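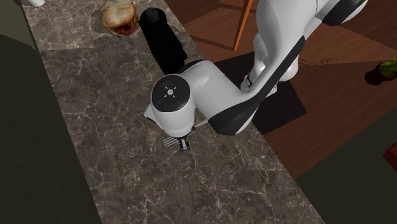
White arm, black bands, gray marble.

The old priory church at Dorkent sits a little way above the village, and I had been meaning to get up there for years. We finally went in May, on one of those mornings when the clouds can't make up their minds, and I'm so glad we did (even if my knees were less glad on the way back down).

The guide leaflet will tell you the church was founded by monks who came over the hills from Wara, and that the nave is the oldest part still standing. The chancel was rebuilt later, after a fire, and you can see the join if you stand by the north door and look along the wall. The stones on one side are small and rough and the ones on the other side are big and squared off, as if two different families had been asked to finish the same jigsaw puzzle. I stood there for ages, running my hand back and forth over it.

There are 67 steps up to the bell loft, very narrow ones, with a rope to hold instead of a rail. The bell came from the foundry at Navby and has a line of Latin around the lip that I couldn't read at all -- the light was poor and my Latin is worse. The leaflet puts its weight at 668 pounds. It still rings on Sundays and for weddings.

What I liked best was the cloister, or what's left of it. Only one side still stands, 15 arches in a row, and no two of the carved tops seem to match. I found leaves, a fish, something that could be a sheep or could be a very surprised dog, and a plain one that the mason perhaps never got back to. The grass in the middle was full of daisies, so we ate our sandwiches there and listened to the rooks.

For more than 200 years after the monks left, the place was used as a barn, and you can still find slots in the cloister wall where the beams for the hayloft went in. I find that rather comforting, thinking of cows in there all winter long, though I suppose it can't have done the floor much good.

If you go, the key is at the bakery across from the bus stop. Ask before noon, and do buy a plum bun while you're in there!

Comments (3)

The animal on the fourth arch is a sheep, I'm fairly sure. My grandmother always called it the Dorkent lamb.

We were there last summer and the loft was closed. Good to hear it's open again -- did you have to book?

Now I want a plum bun.

Older post | Newer post | Home | Walks | Churches | About

Contact me | © 2026 | Back to top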